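March, kitchen bench notes, cont.

Started 9:40. Chih-ming on the leader arms, me on labels, Ka-ming in and out fixing the sync script. Goal for this block is the bread task, plus as much of the fruit task as we can get before the Wusen people want the machine back.

Task text as agreed with Lumturie, don't change it again mid-batch:
- "put the bread on the cutting board"
- "put the lemon on the cutting board"
- "put the strawberry on the cutting board" (either one counts, say so in the note field)

Purple one left out of the prompts for now. Half of us type plum and the other half type eggplant and the text encoder gets both. Yu-ting will pick a word and do a find/replace on the old ones.

Count at start of block 3,518 episodes in the Zerketti set, all tasks, before filtering. Shona's filter drops anything where the operator regrasps more than twice. I think thats too strict. Regrasps are exactly what we're short of. Asked her to move them to a seperate folder, not delete. She said ok.

Settings: same as last block, except wrist exposure now locked. Auto was hunting every time the arm passed over the steel toaster, and the first 11 episodes have a visible brightness jump. Tagged exp_bad, keep for the augmentation test, not for training.
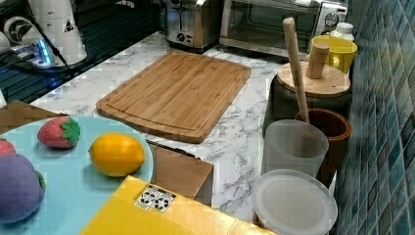
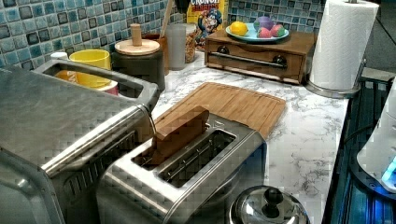
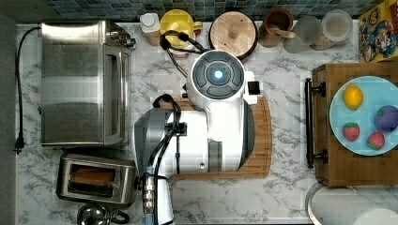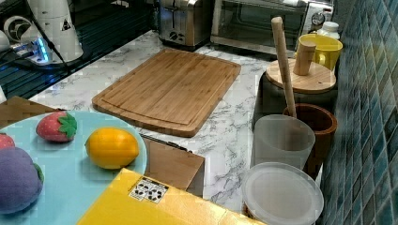 The counter with the bamboo board and the fruit on its blue plate, all four.

Do we need to move the clutter between episodes, or is it enough to move the thing being picked?
Move both, but on different schedules. Target object gets a new pose every episode, background stuff every batch. When we only moved the target (the Skivo set, last fall) the policy learned where the mugs were and steered off those.

Batch size for background changes: Chih-ming wants every 20, I'd go lower. Left it at 20 for now so the sheet stays simple.

Mid-block:
- 172 good episodes on bread by lunch. Fewer than I wanted. Arm homing is eating time, slow on the way back up. Ka-ming says he can raise the return speed, has to ask first.
- Operator fatigue is real, last stretch before lunch has way more dropped grasps. Swap every 40 min from now on, put a timer on the desk.
- Two episodes with the wrong prompt attached (lemon prompt, bread motion). Caught by eye. Wrote Yu-ting re: a check that makes the operator confirm the prompt before record starts. She says half a day's work.
- Clock drift between head cam and wrist cam again, one restart fixed it. Didn't log the offset, should have.

Afternoon: switched to lemon. Goes faster, grasp is forgiving. Total for the day 235 good, both tasks. Uploaded to Lūse, checksum ok, local copy still on the left drive, DON'T wipe until Shona confirms the filter ran.

Lumturie asked for failure examples with a recovery at the end. Tried a few on purpose, they look fake. The operator hesitates before the "mistake" and you can see it in the joint traces, flat spot and then the miss. Better to pull real ones out of Shona's folder.

Next:
- strawberry prompt, zero so far
- lock head cam exposure too?
- ask Ka-ming about return speed again
- background change every 10, try one batch and compare
- new tape for the floor marks, old one is peeling

Stopped 5:15, arms parked, e-stop in.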